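July 2021 - posted by the Orkutum pages

The Dustthorpe Stones - a short story

Rain all night. Up at the old churchyard by six, boots soaked, clipboard wrapped in a bread bag.
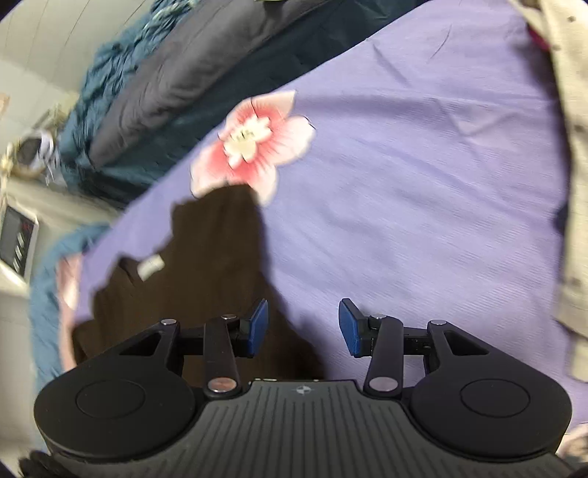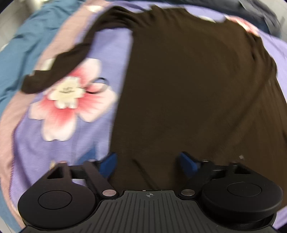

Row 98. Two stones left to read. The first easy - Navarro, a father and his boy. The second face down in teh nettles.

She got her fingers under it. Pushed. Nothing. Pushed again - a suck of mud and over it went.

Her own name. Her own spelling, even, the odd one. Died in August, year worn off.

She wrote it down. What else do you do. Then walked back to the gate, quick, not quite runing.

Contact Orkutum - © Farnex - Back to top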